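## Le réseau d'échange de semences reprend en septembre

Après la pause de l'été, la grainothèque du quartier Brollow rouvre à 15 heures, comme avant. Les sachets déposés en juin ont été triés et classés par famille. Il y en a 504, en comptant les doubles de tomates et de courges - nous en avons toujours trop.

Chacun peut prendre jusqu'à 14 sachets par saison. On ne demande rien en échange, mais un dépôt au printemps suivant est bienvenu, même modeste. Notez au crayon l'espèce, la variété si vous la connaissez et l'année de récolte.
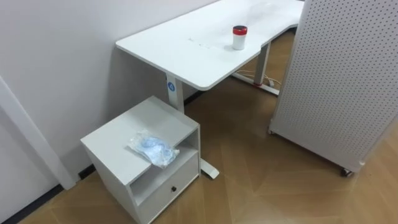
Pour les haricots et les pois, laissez sécher les gousses sur pied tant que le temps le permet. Quand elles craquent sous les doigts, écossez et gardez les grains deux semaines à l'air libre avant de les mettre en sachet. Un passage de 48 heures au congélateur élimine les bruches.

Les tomates demandent un peu plus de soin. On récupère les graines avec leur jus, on laisse fermenter deux ou trois jours dans un verre, puis on rince à la passoire fine.
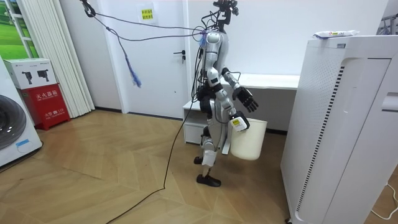
Les courges posent une autre question, celle des croisements. Une courgette et un pâtisson cultivés côte à côte donneront l'année suivante des fruits imprévisibles, parfois amers. Nous n'acceptons donc que les graines issues de fleurs pollinisées à la main. Nouhaila Ashour montrera la méthode l'été prochain au jardin Cherkaoui.

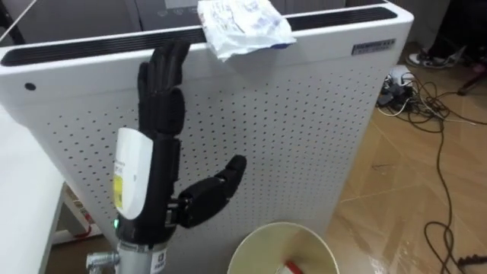

Côté semis, il est encore temps pour la mâche, les épinards d'hiver et la roquette. La laitue « Falell », une souche locale confiée par deux jardiniers de la rue Davov, se sème jusqu'à la fin du mois et supporte bien les petites gelées sous voile.

Les personnes qui ne peuvent pas se déplacer peuvent laisser leur liste dans la boîte aux lettres du local. Les sachets seront préparés pour la permanence suivante.
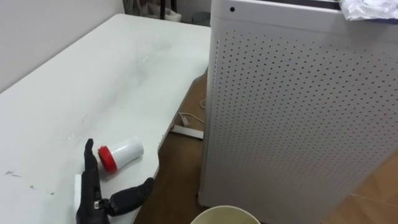 *Petit flacon blanc couché sur la table.*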